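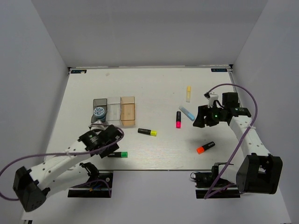

Mavlow Opens Its Desk-Tidying Recordings to Outside Labs

24/03/2025. Mavlow, a company that has spent a great deal of money learning how hard it is to put a highlighter away, today released the first set of recordings from its Clandarard project. The set holds 759 episodes of two-armed tabletop work, each driven by a human operator and saved with joint positions and video for training a learning system.

The objects are office supplies: highlighters in several colors, some small see-through boxes, and a round item with a blue-and-white pattern that has been grabbed at more often than anything else in the building.

"People ask when we will move on to something impressive," said Adebayo Tamuno, who runs data collection at Mavlow. "I invite them to take the controls and pick up a marker. They are usually quiet afterward."

Operators work in shifts of four hours. Fumbled grasps stay in the set, labeled as such, at the request of the training team and against the wishes of the operators.
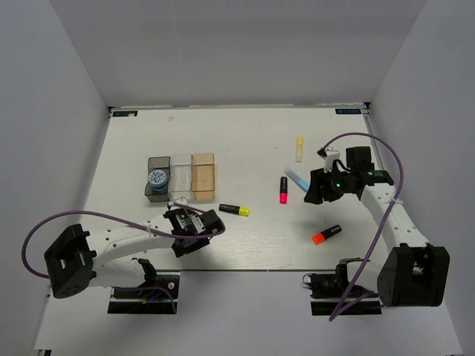

WHAT IS IN THE RELEASE

Alongside the episodes, labs will receive written task instructions and 24 pages of operator notes, lightly edited for language. A second set of 100 episodes, held back for testing, follows in August.

Requests for access go to Till Thiele at Mavlow. Press questions go to Darren Inskip, who does not have a demo unit to lend.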